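From: Marlies Wallner
To: Hiltby gripper list
Date: 1 October 2021
Subject: Re: Pad wear and finger choice for small round things

Hello all,

Sorry for the slow reply, I've had the Gosling pair on the bench most evenings and kept telling myself I'd write once I had a tidy answer. I don't have one, but I've got enough to be useful, I hope. I'm using the hand-held pair over the big pale board, with a small off-white ball as the thing to pick up.

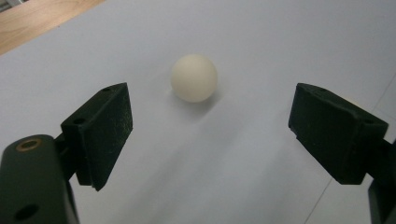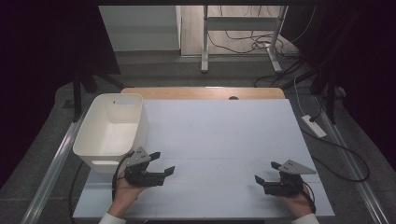
1. Pad wear

On 2 August someone wrote:

> We've done 413 picks on the Lendell fingers and the
> faces are getting shiny. Has anyone tried the Gosling
> ones for longer than that? Mostly I'd like to know
> whether scratches on the pad matter for light, round
> objects, or if I'm fussing over nothing.

You're not fussing! I'm up to 874 picks on the Gosling pads and they do get scuffed, with fine pale scratches and a fair bit of dust. The dust bothers me far more than the scratches. A wipe with a damp cloth every 30 picks brought my drops right back down, and I'd try that on the Lendell fingers before you spend any money on new ones.

2. Opening width

Both open plenty wide for a ball that size – wider than you need, really, and I found myself closing from too far out and nudging it along the board. I now bring the fingers halfway in before I get near it. The Lendell trigger is lighter in the hand, which my wrists appreciated, but the Gosling is steadier in that last little bit of travel and it's the one I keep reaching for.

3. Cables

Please leave more slack than you think you'll want. I had the left one tugging at me for a whole session before I worked out why my picks were all drifting the same way.

I still want to run the Movisitz controller with both pairs, and I'll post the logs when I've done more than 10 sessions on it. If anybody has the older firmware for it, I'd be very grateful for a copy, and happy to send a spare set of Gosling pads in return – my colour choices are dark green or dark green, I'm afraid.

Cheers,
Marlies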